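Old Computer Drop-Off: Frequently Asked Questions
March 29, 2021 - By Vurnell Recycling Center staff
Print | E-mail
14 shares | 2 comments 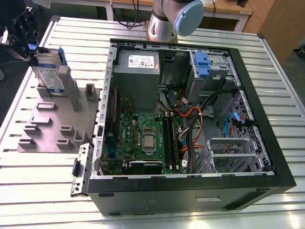

Reading time: 2 minutes

Who can use the drop-off?
Anyone living in Jultcombe or Tambridge. Bring a utility bill or a driver's license with your current address.

What do you take?
Desktops, laptops, monitors, printers, keyboards and cables. We do not take microwaves, air conditioners or loose batteries. Those go to the county site on Mendes Road.

Is there a charge?
Computers and laptops are free. Flat monitors are free up to 7 per household per year. Old tube monitors and TVs cost $22 each - cash or check only.

Should I erase my files first?
Yes. Copy what you want to keep, then wipe the drive or take it out and hold on to it. You can still drop off a computer with no drive in it.

Will you wipe the drive for me?
No, but any drive left in a machine is shredded. We don't give receipts for single drives.

Can I buy parts?
Working parts are sold at the counter on the first Saturday... see the board by the door for dates and prices. Parts are sold as is.

How much do you collect?
Last year it was some 3,000 items from 900 households.

Can my business drop things off?
Only by appointment, and fees are different. Call the office before you load the truck.

When are you closed?
On public holidays and for the second half of September, when the yard is cleaned.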